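The Skanar hand-held kit has been on our bench since July, and this review covers how well it does the one job we bought it for: recording people doing household tasks so that a robot arm can be trained on the recordings. I have left out the parts of the kit we did not use, mainly the turntable and the desktop stand.

## What we bought it to test

The method is no longer new. A person holds a gripper with a wide-angle camera on it and does the task by hand. The camera's path through the room is worked out afterwards from the video and the motion sensor. The path, the opening of the gripper and the images become the training data, and the robot never has to be in the room while the recording goes on. Our lab in Skesmont had done all its earlier recording by driving the arm with a second arm, which is slow and ties up the robot.

We wanted to know two things. Does the method hold up in an ordinary furnished space, and does a policy trained only on hand-held recordings do a useful job on our own arm? Gultura, who sell the kit, publish results for a tabletop. We work mostly with shelves, counters and cupboards, where the hand has to travel further and turn more, so their figures did not tell us much.

## The gripper in the hand

The grip is comfortable and the weight sits over the wrist. I could work for about as long as the battery lasted, which was two hours with the camera running. People with smaller hands found the trigger a stretch, and there is no adjustment for it. One of our students ended up pulling it with the second finger, which worked but made the closing movement jerky in her recordings.

The housing is stiff and has survived being knocked against a worktop many times. The black pad near the base of the finger picks up dust and needs a wipe with a damp cloth. The screws holding the camera bracket come loose over a week of use, and a loose bracket spoils the calibration without any warning from the software. We now check them every morning. I would like to see Gultura fit better screws, or at least put the check in the manual.

The lens is very wide. With the gripper held level you get the work in front of you, a good part of the floor, the ceiling and anybody standing to either side. For the tracking this is a benefit because more of the room stays in view when you turn. For privacy it is a nuisance, and every recording has to go through face blurring before it can be shared. The blurring tool supplied with the kit is slow and missed a face at the frame's edge in the recordings we checked.
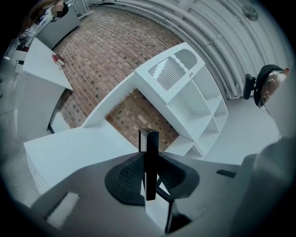
Setting up a room takes longer than the manual says. You have to make a map first, walking slowly round the space with the gripper and pointing it at everything you will be working near. The manual treats this as a quick step. In our experience the quality of the map decides most of what follows, and I would allow half a morning for a new room, including a second attempt. If somebody moves a large piece of furniture afterwards, you make the map again.

Small changes matter less. We left doors open and shut, and put things down on counters and took them away, and the tracking carried on much the same. Changes in daylight were more trouble. Recordings made late in the afternoon against a map made in the morning drifted more than those made at the same time of day. Drawing the blinds and using the room lights cured it.

## Tracking

Our main test was putting an object into a shelf compartment and taking it out again, starting from a counter a few steps away. We made 40 recordings of it with the software as supplied, and the tracker lost its place in 14 of them. A lost recording is no use for training. The software does mark it as lost, which is better than letting a bad path through, but you only find out when the processing has finished. With a slow laptop that can mean the next day.

Gultura then sent an update. We repeated the same task in the same room, with the same person holding the gripper, and made the same number of recordings. This time four were lost. It is a large improvement. I should add that the person had by then had a good deal of practice, so some of the gain may be hers. We did not have time to run the old software again with the practised hands, and we ought to have done.

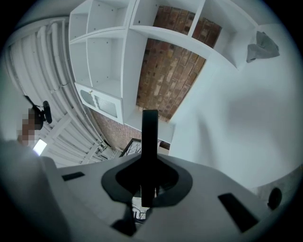 Most of the losses had the same cause, and it has to do with where the camera ends up pointing. Reaching into a low compartment or pulling back from a high one tips the wrist, and the view swings away from the floor and furniture. When the gripper is aimed upwards, a broad stretch of plain white can take up much of one side of the view, and there is very little on it for the tracker to hold on to. The brick showing between the shelf panels is the sort of surface you want more of, as it is rough and uneven and no two patches are alike. The shelf-pin holes inside the cubbies are less use to it than they might seem, as small marks that repeat from one compartment to the next are easily mistaken for each other. If your own rooms are mostly white, I would plan on adding something with a pattern high up before you start.

Speed made a smaller difference than I had expected. Quick movements along a straight line were tracked well. Quick turns of the wrist were not, and the manual does say so. We told people to turn first and then reach, and this helped, though it also made their movements a bit less natural. That is a cost to the method. The point of recording by hand is to get ordinary human movement, and each rule you add takes some of it away.

## Training and the result on the arm

We trained with Badawi, which is the package we use for everything else, and not with the training scripts in the kit. Getting the recordings into Badawi took a small conversion script. The file layout is clearly set out and I had no trouble writing it. The one trap is that the gripper opening is stored as a fraction of full travel, and the meaning of nought and one is the opposite of what Badawi expects. My first trained policy opened its gripper when it should have closed it.

With that put right, the arm could do the shelf task. I would describe it as good on the middle compartments and poor on the low ones. In the middle it approached squarely, let go cleanly and backed out without touching the sides. At the bottom it often caught the front edge on the way in. The recordings show our people bending their knees to reach down there, so the camera stays nearly level. Our arm is bolted at a fixed height and has to come in from above, which is a pose it never saw in training.

This is the main limit of the method as I see it, and the kit cannot do much about it. A person can put the gripper in places and at angles that the robot can't reach. Gultura's software includes a filter that throws out recordings where the path is beyond the reach of a given arm, and it works if you enter your arm's measurements correctly. But it only removes whole recordings. What I would want is a warning while recording, even a simple beep, so the person can correct themselves on the spot.

Compared with our old recordings made by driving the arm, the new policy was smoother and slightly less accurate at the moment of letting go. Making the recordings was far quicker, and people who had never used a robot could do it after a short practice. On balance we got a better policy for the time spent, simply because we could afford to record more.

## Faults and small complaints

- The storage card slot is stiff, and getting the card out needs fingernails or tweezers.
- The status light is hard to see in a bright room. Twice we did a whole run of the task with nothing being recorded.
- File names use a counter which goes back to the start when the battery is changed. Rename your files the same day.
- The carrying case has no space for the spare battery.
- Support replied to every message we sent, usually by the next morning, and the answers were written by somebody who knew the software.

## Who should buy it

If you already own an arm, have somebody who can write a conversion script and want recordings from real rooms, the Skanar kit is worth the money. Get the update before you do anything else. If your work stays on a tabletop, a cheaper kit without the wide lens would probably serve you as well.

I would not buy it yet for a group with no experience of training policies. The recording side is easy to learn, but when the result on the arm is bad there is little in the kit to tell you whether the fault is in the map, the calibration or the training. We found the gripper mistake by watching the arm. The bracket problem took us much longer, and we had to throw away most of a week's recordings once we had found it.

We are keeping ours. The next job is a set of cupboard doors, and we have ordered a lower mount for the arm so that the bottom compartments can be tried again.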